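Subject: Re: [zomeck-fans] Perstead show postponed
Date: 10 February 2021

> Does the postponement cover both nights, or only the first?
> The venue page still lists the original running order and
> the Zellimard site has nothing beyond the hospital statement.
> I hold two tickets in row 16 and need to cancel a motel.

Both nights. The notice on the Tello ticketing page was revised this morning and now names the full Perstead run. The label's statement gives the cause as a kidney infection, treated with intravenous antibiotics, with discharge to follow once blood results are back in the normal range. It gives no discharge date.

Existing tickets stay valid for the new dates in July. Refunds must be requested through Tello before the new dates are published. The booking fee is not refunded – I checked the terms, section 4. Balcony seats (255 of them) are handled by the theatre box office and not by Tello, so quote your order number there.

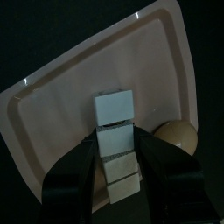 Pink tray, plastic, with recessed floor.

On the running order: the venue page is cached and should be disregarded. The support act has not been confirmed for July.

The card for the ward has 303 names so far. Additions go to the list address, one line each, no attachments. The archive rejects messages over 1,000 words, so please trim quoted text when replying.

--
zomeck-fans list
To unsubscribe, send a blank message with "unsubscribe" in the subject line.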